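Drinking cup

A cup is a small open container used for drinking. Most cups have a flat base, a side wall and a rim, and many have a handle. Cups are made from clay, glass, metal, wood, paper and plastic, and are used for hot and cold drinks in nearly every part of the world. The word also names a unit of measure in cooking, which in the United States equals 16 tablespoons.

Shape and parts

The wall of a cup may be straight, rounded or wider at the top. A tapered wall lets empty cups stack inside one another, which saves room in cupboards and shipping boxes. The rim is often thinner than the rest of the wall, or rolled outward, as on most paper cups. Handles are common on cups for tea and coffee and less common on those for water or juice.

Materials

Fired clay has been used for drinking vessels for thousands of years. Glass cups show their contents but break easily. Metal cups are light and hard to break — campers often carry them — but a single layer of metal passes heat quickly to the hand. Double-walled cups slow this down by leaving a gap between two layers.

Decoration

Cups may be painted, printed, glazed or molded with raised designs. Some carry decoration on the inside wall as well as the outside.
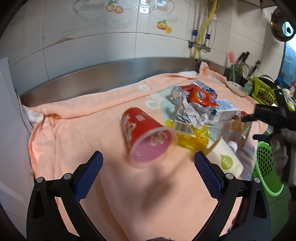 Printed designs can fade with repeated washing, and dishwashers tend to wear them faster than washing by hand. On ceramic cups, a design placed under the glaze usually lasts longer than one applied over it.

Storage

Cups are kept on shelves, on hooks or in stacks. Tall stacks of glass cups can jam together and are difficult to separate.

See also

Mug
Tumbler
Saucer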